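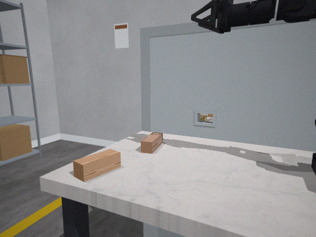
Trirkano Hardwax Oil, satin, 2 months in

I've oiled a lot of wood over the years and I've sulked about most of it. Patchy shelves, a sticky bread board, a bedside table that smelled of fish until February. So when I say I've gone back and bought a second tin of this with my own money, please take it as high praise!

The short version: Trirkano is a thin, slow, very forgiving oil for indoor wood, and it makes cheap pine look looked-after. I used the first tin on a set of open shelves and the top of a kitchen bench, both softwood, both sanded to the same grade.

Putting it on

You stir it (do stir it, the waxy stuff sinks), pour out a puddle the size of a jam jar lid and push it along the grain with a lint-free cloth. It stays workable for ages. I stopped halfway down a shelf to answer the door, had a long chat about bins, came back and carried on, and I can't find the join. With the Mustex oil I used before, that would have left a tide mark.

Wipe off anything the wood hasn't taken after 13 minutes. The tin is oddly exact about this, and I did it by the kitchen timer. Two coats were plenty for the shelves and the bench got a third.

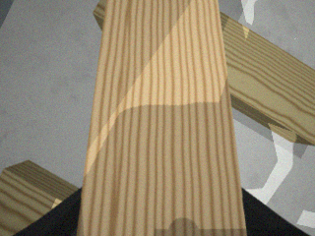 How it looks

Lovely, really lovely. The grain comes up warmer and the pale parts stay pale, where so many oils turn pine the colour of weak tea. Satin is the right word for the sheen too. You notice it in the evening with the lamp on, and hardly at all at midday.

My friend Violeta Yáñez put the same oil on an old oak desk and hers went a good bit darker, so try it on the underside first if you're fussy about colour.

How it wears

The bench has had red wine, beetroot and a leaking bottle of soy sauce on it.
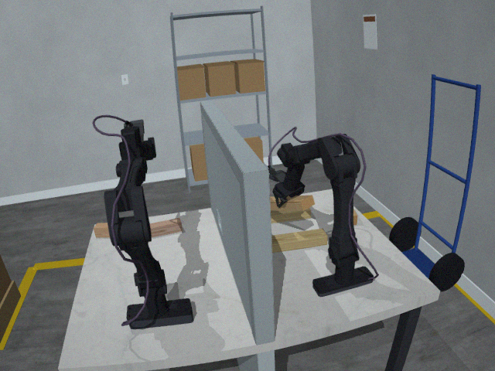 The wine and the soy wiped straight off. The beetroot left a faint pink ring that faded over a week or so of ordinary cleaning. A hot casserole dish did leave a dull patch, and I fixed that with a dab of oil and a bit of rubbing, which is the whole reason I prefer oil to varnish.

Grumbles

The lid is dreadful. It bends the first time you lever it up and never sits flat again, so I've decanted mine into a jar. The smell hangs about for 4 days as well, a bit like orange peel and candles.
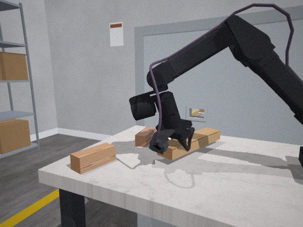 One tin went further than I expected, and the leftovers are worth keeping for small jobs. I'd do your test patches on offcuts if you have them. A couple of short blocks like the ones lying on the table by that long beam would be ideal, one for a single coat and one for two. Leave them on a windowsill overnight and look at them again in daylight before you commit. Steinarsdóttir do a matt version of something similar, which I haven't tried, and Ralovent's is cheaper but dried too shiny for me. I'll be using the second tin on the stairs.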